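Zustmont — Häufige Fragen zum Projekt

Stand: Freitag, 2. April 2021

Worum geht es in Zustmont?
Wir untersuchen, wie ein Roboterarm gebrauchte Desktop-PCs zerlegen kann, ohne dass für jedes Modell ein eigenes Programm geschrieben wird. Der Schwerpunkt liegt auf der Planung: In welcher Reihenfolge müssen Teile gelöst werden, und was tut das System, wenn ein Schritt nicht gelingt?

Was ist Vivilell?
Vivilell ist der Planer, den Xiaoqing Xue und Xinyi Long entwickelt haben. Er bekommt ein Kamerabild des geöffneten Gehäuses und erzeugt daraus einen Graphen. Die Knoten sind Bauteile, die Kanten sagen, welches Teil ein anderes verdeckt, festhält oder über ein Kabel mit ihm verbunden ist. Nach jedem Schritt wird ein neues Bild aufgenommen und der Graph aktualisiert.

Warum kein fester Ablauf pro Modell?
Weil in der Praxis kaum zwei Gehäuse gleich ankommen. Es fehlen Laufwerke, Kabel liegen anders als ab Werk, Karten wurden nachgerüstet. Ein fester Ablauf bricht beim ersten fehlenden Teil ab oder greift ins Leere.

Mit welchen Daten wurde die Erkennung trainiert?
Mit fast 4.000 von Hand annotierten Aufnahmen geöffneter Gehäuse. Annotiert wurden unter anderem Netzteil, Hauptplatine, Speicherbänke, Laufwerkskäfig, Slotbleche und Kabelstränge. Kabel haben wir als Linienzüge markiert, Rechtecke waren dafür zu grob. Die Richtlinien für die Annotation stammen von Marjorie Ashworth und werden mit dem Datensatz veröffentlicht.

Wie wurde getestet?
An 18 Gehäusen, die im Training nicht vorkamen. Insgesamt wurden 300 Einzelschritte ausgeführt, in 284 davon wurde das vorgesehene Teil gelöst und abgelegt. Als Fehlschlag zählt auch, wenn das Teil zwar gelöst wurde, aber beim Ablegen verloren ging. Ein Eingriff von Hand zählt immer als Fehlschlag.

Was geht am häufigsten schief?
Kabel. Wenn mehrere Stränge übereinander liegen, ordnet die Erkennung ein Ende dem falschen Stecker zu. Der Planer hält das Teil dann für frei, obwohl es noch hängt. Die Kraftmessung am Handgelenk bemerkt das meistens und bricht den Zug ab, danach wird neu geplant. Das kostet Zeit, beschädigt aber selten etwas.

Wer öffnet die Gehäuse?
Die Seitenwand nehmen wir derzeit von Hand ab. Die Verschlüsse unterscheiden sich so stark, dass wir daraus eine eigene Arbeit machen wollen. Yolanda Bustamante beginnt damit im September.

Werden die Geräte vorher stromlos gemacht?
Ja. Alle Geräte sind vom Netz getrennt und stehen vor dem Versuch mindestens einen Tag. Netzteile werden als Ganzes entnommen und bei uns nicht geöffnet.

Was passiert mit den Datenträgern?
Festplatten werden vor der Übergabe an uns ausgebaut. Findet sich doch noch eine, geht sie ungelesen an die abgebende Stelle zurück.

Was bedeuten »Alex« und »Wei« in den Protokollen?
So heißen die beiden Konfigurationen des Planers. Alex plant nur den nächsten Schritt, Wei die ganze Folge bis zum gewählten Zielteil. Die oben genannten Ergebnisse beziehen sich auf Wei. Alex rechnet schneller, entfernt aber öfter Teile, die für das Ziel gar nicht stören.

Lässt sich das Verfahren auf Notebooks übertragen?
Bisher nicht. Notebooks sind flacher, stärker verklebt und müssen teilweise während der Arbeit gewendet werden. Unser Aufbau sieht kein Wenden vor.

Gibt es den Code?
Planer und Auswerteskripte ja, auf Anfrage bei Fengying Xia. Die Robotersteuerung hängt an unserer Zelle und wäre anderswo wenig nützlich. Bitte in der Anfrage angeben, welche Kamera verwendet werden soll — davon hängt ab, welche Gewichte wir mitschicken.

Wie liegt das Gehäuse während der Versuche?
Auf der Seite, mit dem Innenraum nach oben. Stehend haben wir es ebenfalls probiert, dabei rutschten lose Kabel ständig vor die Platine.
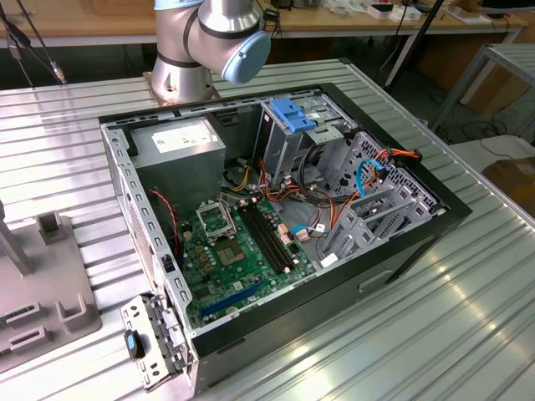

Für die Auswertung werden nur Versuche verwendet, bei denen das Gehäuse zwischen zwei Schritten nicht von Hand verschoben wurde.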